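Giving up on the long commute

23/05/2026

So I finally did it. After 8 years of driving to Vadwood and back, 43 miles each way, I took a job I can get to on the bus. I've been on the new schedule for a month now and I keep wanting to tell people about it in the grocery line, so you get it here instead.

The bus is the number everyone complains about, the one that loops through Salgado before it goes anywhere useful. I love it. I've read more since April than I did all last year, mostly fat paperbacks from the library sale (the Istar branch, go on the last day, they practically throw them at you). My mornings used to be one long stretch of brake lights and the same four songs.

Money was part of it too. I went back through my bank statements and last year I spent $2831 on gas, and then another $2000 or so on tires and that awful thing with the transmission. I could have gone somewhere with a beach!
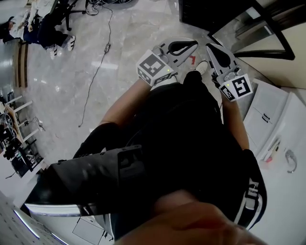
What I do miss is the coffee stand at the halfway point, and singing. You can't really sing on a bus. I've tried humming and got a look. I also have to leave work at ten past on the dot or I'm stuck waiting for the next one, and in the rain that's no fun – the Ceseo Street stop has a bench but no roof.

I'm keeping the car through July and then we'll see.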